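Call for Participants: Household Pickup Track, Student Project in Mobile Manipulation

Posted Thu 21 December by Zerrin Uysal, project coordinator, Warnden Robotics Club

The Warnden Robotics Club is recruiting student participants for the second term of its household pickup track. The track covers one task family: clearing litter from a living room floor with a two-armed mobile robot. Participants operate the robot, label the recordings and write the control code that is tested against them. The work leads to an entry in the Prellance student competition in August.

Task definition

One gripper holds a small trash bin with a bag in it. The other approaches an item on the floor, closes on it, lifts it and releases it over the bin. The current item set consists of plastic bottles and loose packaging. A run ends when the item is in the bin or when the operator calls a stop. The bin hand must stay level for the whole run. Competition runs are scored on completion and on contact with furniture, and any contact with a table leg costs a full run.
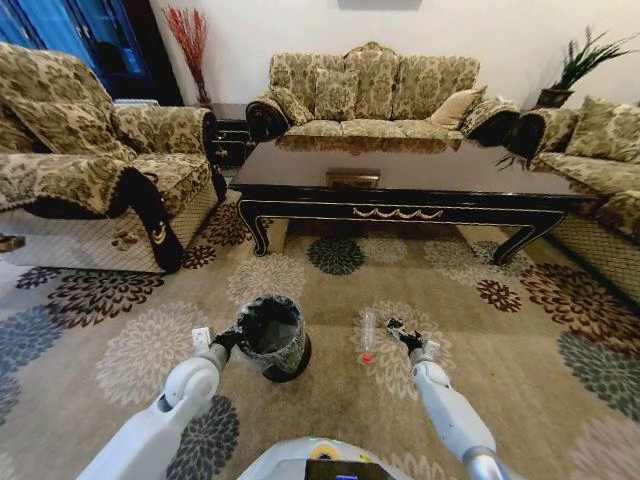 What participants will do

Each participant joins one of two groups. The operation group drives the arms remotely and records runs. The software group works on item detection and grasp planning from the head and wrist cameras. Groups swap after the midpoint so that everyone has time on both sides.

The archive from the first term holds 3,596 recorded runs, of which 390 have complete labels. Labeling the remainder is shared equally and takes up a good part of the first month. Applicants who do not want to do labeling should not apply.

The open technical problems are as follows. Clear plastic is hard to segment, particularly over a patterned rug with large flower motifs. Bag material folds and shifts near the fingers, so the wrist view changes a great deal between one attempt and the next. Depth readings on glossy black plastic are unreliable – the present code discards them and falls back on the last good estimate of the bin rim.
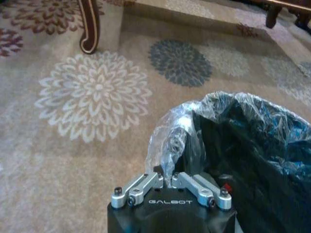
Grasp height is also unsettled. The planner uses a fixed offset above the floor, which was tuned on bare tile and has not been checked properly on carpet. The software group will replace it with a measured value per surface.

Requirements

Enrollment in any undergraduate or upper secondary program. Basic Python. Ability to attend 2 sessions per week at the Pakerport site, 4 hours each. Prior work with robots is useful but not required. Operators complete a safety briefing and a supervised test before driving the arms alone.

What we provide

Robot time, workstations, and travel passes between the Warnden campus and Pakerport. Participation is unpaid. Students in the Polat program may count the track as a practical module, subject to approval by their advisor.

How to apply

Send one page stating your program, your programming experience, your preferred starting group and the sessions you can attend. Include a link to code if you have any. Address applications to Zerrin Uysal at the club office. Shortlisted applicants will be asked to label a short set of runs, and places are offered on the basis of that exercise and the written page.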